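Dritby workshop, two-arm table cell: inspection checklist with comments
Last updated: August
Print this page | E-mail this page
Filled in by: Tsutomu Takeda. Read by: Jolien Verhoeven.

The marks are OK, ACTION or OPEN. Where I write a comment, please read the comment and not only the mark. English is not my first language, so if a sentence is not clear, ask me before you change the setting.

1. BEFORE POWER

1.1 Emergency stop is in reach from both long sides of the table. OK
Comment: I pressed both buttons. The second one needs more force than the first. Bram Goossens will compare it with the one in Findmont.

1.2 Arms are fixed firmly to their bases. OK

1.3 Table cover lies without big folds in the reach of the grippers. ACTION
Comment: The black cloth has soft folds at the front. A finger which moves low can pull it, and then everything on the cloth moves also. Stretch it and clip it under the table edge.

1.4 Both arms can reach their working place without crossing. OK
Comment: Left arm keeps to the rack, right arm keeps to the cardboard tray. Crossing is only allowed at reduced speed.
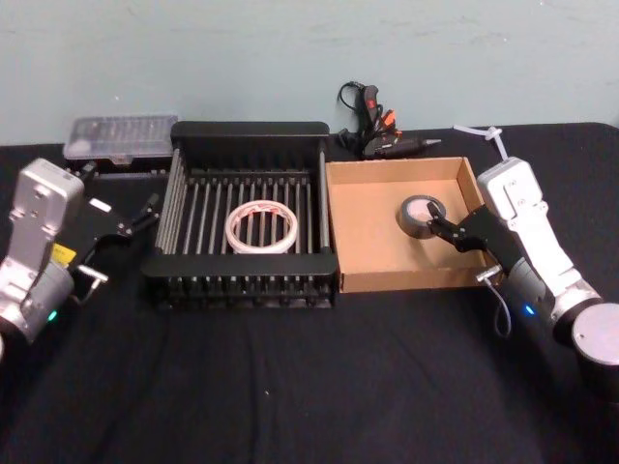

Item 1.4. Left gripper by the rack, right gripper at the duct tape in the tray.

1.5 Cables on the arms have enough slack and do not hang in the work. ACTION
Comment: On the right arm a thin grey cable makes a loop under the gripper, over the front corner of the tray. It must be tied closer to the wrist. Leave enough for the full turn of the last joint. Ruben Goossens has the soft straps.

1.6 Things with a mains cord are outside the reach of the arms. ACTION
Comment: The glue gun is at the wall, behind the rack and the tray. The rule says it must go out of the cell when it is not part of the task. Its cord is the bigger problem for me, a gripper can catch it. I ask to move it to the shelf.

1.7 Small parts are in a closed case. OK
Comment: The clear case may stay at the back edge. Loose cable ties may not.

2. GRIPPING

2.1 Fingers are straight and all screws are present. OK
Comment: I checked with the hand key, power off. Repeat after 311 working hours or after any collision, also a light one.

2.2 Finger goes into the hole of a roll without pressing the core. OPEN
Comment: For a roll which lies flat, one finger goes inside and one stays outside. Approach slowly from above. The force limit is now set at 79 per cent and I think it is too high for a cardboard core. Lies Mulder wants to test a lower value first with an old roll.

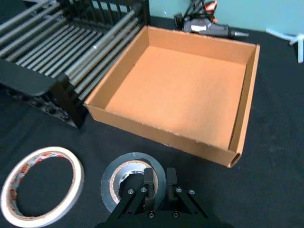 Placing and release

3.1 The tray stands against the rack and cannot slide. OPEN
Comment: It touches the rack on one side only. On the other sides nothing holds it. Two stops on the table would be enough.

3.2 The tray is in good condition. ACTION
Comment: One corner has a curled edge. Replace the tray when the card becomes soft. Jacobs can bring new ones from Drokport.

3.3 Gripper opens fully before it goes up. OK
Comment: I tried it 6 times with the duct tape and stood outside the marked line every time. Do not put your hand in the tray to correct a roll. Stop the arms first, also when it is only one centimetre.

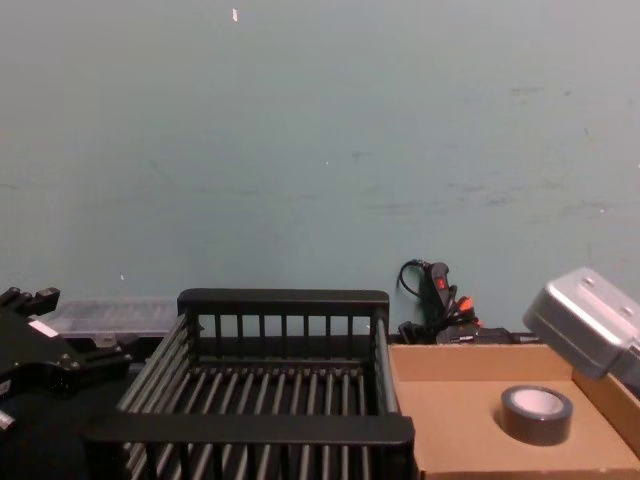

If the roll is not in the right position, leave it there and write it down. A person who corrects it by hand makes the record wrong, and the next inspector will look for a fault in a different place.

3.4 Waiting arm stays still while the other one works. OK
Comment: Check this at the start of every shift, with the speed reduced.

4. RESULT

The cell may be used at reduced speed. Full speed only after 1.3, 1.5, 1.6 and 3.2 are done and signed. Items 2.2 and 3.1 stay open until Lies has her test results.

Signed: T. Takeda

2 comments | 6 shares

Ruben Goossens, 16:10
Straps for 1.5 are in the top drawer. Should I fix the left arm in the same way?

Tsutomu Takeda, 16:45
Yes please, the same way on both. Take a picture after, and write the new loop length on the sheet.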